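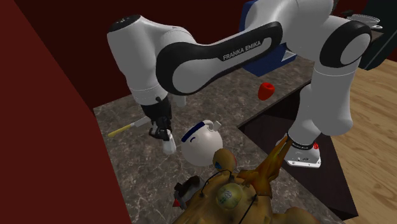
Open Day Walk-Through: Safety Checklist with Comments
Altumel, Stondum Building, ground floor
Inspected by: Tharushi Siddiqui
Date of walk-through: 2023-05-24
Status key: OK / FIX (before doors open) / WATCH (check again during the day)

1. Entrance and sign-in

1.1 Main door opens fully and latches open. OK

1.2 Sign-in desk clear of the exit path. FIX
Comment: The desk was pushed up against the left door leaf. Move it to the wall by the coat hooks. The badge printer cable will need to go along the baseboard after the move.

1.3 Visitor limit posted. OK
Comment: Groups of 11 including the host. Last January we let two groups overlap in the corridor and it backed up to the stairs. Hosts should wait for the group ahead to leave the room.

1.4 Floor dry and mats flat. WATCH
Comment: The corner of the second mat curls. Taped for now.

2. Corridor and exits

2.1 Exit signs lit. OK

2.2 Fire extinguishers in place, tags current. OK

2.3 Corridor free of stored items. FIX
Comment: Zorkov crates are still outside the machine shop. They were supposed to be picked up before the walk-through. If the carrier does not come, they go into the shop and the shop stays locked to visitors.

2.4 Assembly point sign visible from the side exit. FIX
Comment: It is there, but the hedge covers most of it.

3. Live demo cell (Bhattacharjee Room)

3.1 Fence panels closed and pinned. OK

3.2 Emergency stop tested at the panel and at the pendant. OK
Comment: Both tested with the arm moving at demo speed. The panel stop needs a firm push. Hosts should try it once themselves so they know the feel of it.

3.3 Floor line visible on all open sides. FIX
Comment: Worn away by the window. Re-tape it.

3.4 Demo program is the reviewed version. OK
Comment: The full run takes almost 18 minutes. Children got restless at the last open day, so we agreed to stop after the sorting part unless a group asks to see the rest.

3.5 Trained operator at the panel for every run. WATCH
Comment: The lunch slot has one name on it and that person is also down for sign-in. Needs a swap.

4. Simulation station: room

4.1 Screen stand stable. OK
Comment: Wheels locked. I leaned on it and it did not shift.

4.2 Cables covered. FIX
Comment: The network cable crosses behind the chairs. Use the rubber cover from the storage closet, the long one.

4.3 Chairs leave a clear way out. OK
Comment: Two rows with the aisle on the door side. Please do not add a third row.

4.4 Controllers cleaned between groups. WATCH
Comment: Wipes are on the shelf. Put a trash can next to it.

4.5 Simulation computer cannot send commands to the real arm. OK
Comment: Checked at the switch, and again by running a motion on screen with the live cell powered. The live arm did not respond. Leave the link cable in the locked drawer until teardown.

5. Simulation station: kitchen scene

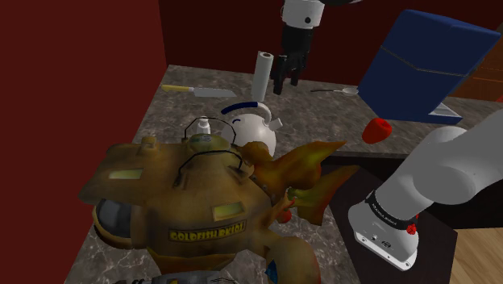
5.1 Scene suitable for visitors and for a safety talk. FIX (see notes)
Comment: The talk at this station is about what a person should look for before starting an arm in a shared space, and the host needs a scene that supports that. Visitors will ask about anything that looks odd, so hosts should know what is in it. The knife with the yellow handle is a good place to start. It lies on the same counter the gripper works over, and most people spot it on their own. The large blue box is tilted over the counter and is worth asking about too. The strawberry below it floats slightly above the countertop. Set it down on the surface before the first group, or a child will bring it up and the talk goes off track. The GOLDFISH KIDS submarine can stay. It partly hides the kettle from this view, and the host can use it to talk about blind spots.

5.2 More than one view available to the host. OK
Comment: The opening view has the gripper beside the white kettle, with the fingertips just above the counter. Good for pausing and asking the group what they would check next. Switch views only after people have answered.

5.3 Arm base and reach explained. WATCH
Comment: The base is mounted near the front edge of the counter — about where a person would stand to cook. Last year's host skipped this. I would like it said every time, with the point that reach is measured from the base in all directions.

5.4 Reset works between groups. OK
Comment: Tried it 5 times. The scene came back without a restart. If it hangs, close the program and open it again. Do not unplug the computer.

5.5 Wording on the handout matches the talk. FIX
Comment: The handout says the arm "will always stop for you." Take that line out. The host should say plainly that this arm is on a screen and that the rules at a real cell are set by the people who run it.

6. Hosts and briefing

6.1 Each host has a radio. FIX
Comment: One will not hold a charge. Borrow one from the loading dock.

6.2 First aid kit stocked. OK
Comment: Eye wash is in date. Small bandages are low — I added a box.

6.3 Briefing held before doors open. WATCH
Comment: Planned for the sign-in area. Go over 1.3, 3.2 and 5.3 at least.

7. Sign-off

FIX items in sections 1 to 4 go to facilities. Items 5.1 and 5.5 go to the simulation team. Item 6.1 is for the host lead. Write your initials next to each item when it is done and leave this sheet at the sign-in desk.

Re-check by T. Siddiqui on the morning of the open day, starting with the corridor.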